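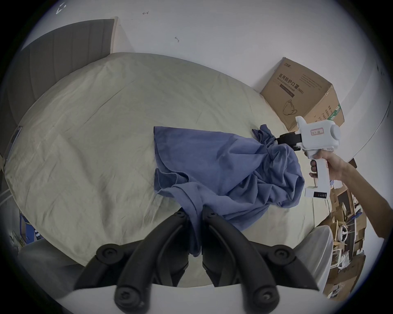 Bedroom bay, July, started 9:40

Cloth work on the bed today. The table is taken up with the Jaramillo shelf parts until they get moved, and I wanted a bigger surface anyway. Mattress is the one from the Skalturcombe flat, with the pale fitted sheet on it. Headboard is staying against the wall. I thought about pulling the whole bed out to get at both sides, but it is heavy and the floor is already marked from last time.

Item for the morning is the blue cloth. It goes in the log as "towel, blue" so we stop having two names for it. Fold wanted: lengthwise in half, then in half again, then left flat near the pillow end. Start is always bunched up in the middle of the bed.

Notes on the cloth itself. It has been through the wash enough times that it has no stiffness left, so once it is in a heap the corners are hard to find. The best way in is to take any end that sticks out, lift, and let the rest hang. The second hold then goes on whatever is lowest. Grabbing two places in the heap at once nearly always gives a twist down the middle and you end up shaking it out on the sheet and starting over.

Tried both ways of stretching it:

Low and tight. Lines up the edges better but drags the sheet along. After a few goes the sheet has ridges in it and the towel catches on them.

Higher with some slack. Slower to settle, edges come down uneven, sheet stays where it is. Prefer this one. The uneven edge can be fixed with one pull afterward.
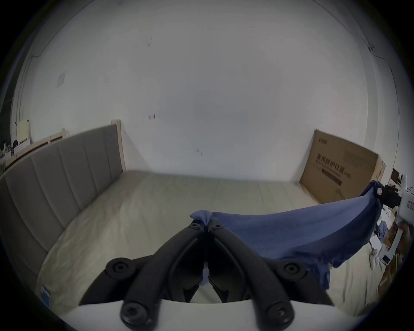 The pinch matters more than the height. A fat bunch at one end holds well but leaves a lump when you let go, and then the first fold sits crooked over it. Taking a smaller bite near the hem is better. I dropped it more often that way in the first half hour and then got used to it.

Sheet: the elastic at the foot end has gone slack. Tucked it under twice. Clenberg has the same size in a 294 pack code if we want to match it, otherwise anything pale will do. I would like a spare so one can be in the wash. Please don't swap in the patterned one halfway through a set.

10:50 - 64 folds logged. Stopped to smooth the sheet and drink some coffee. Wrote the low/high note on the whiteboard too.

11:15 - second set. Same start, same fold, slack stretch only. Went better. The crooked first fold still turns up when the heap lands close to the headboard and there is no room to lay the far edge down. Keep the heap toward the middle.

Storage. The mask box can hold the small cloths for now. Longer term I want the Sateo bins, one for clean and one for used, because at the moment both piles end up on the chair. The wooden shelving could take them if somebody clears the cardboard. I will flatten what I can before I leave.

Target for the towel is 700 before we change item, out of the 2,000 for all the bedding and clothes together. Pillowcase is next. I expect it to be easier than the towel on the folds and worse on the start, with two layers to keep together.

To do:
new sheet, pale
move shelf parts off the table
label the bins when they come
ask about a second towel, same size, any plain color

Left the bed made and the towel folded at the pillow end.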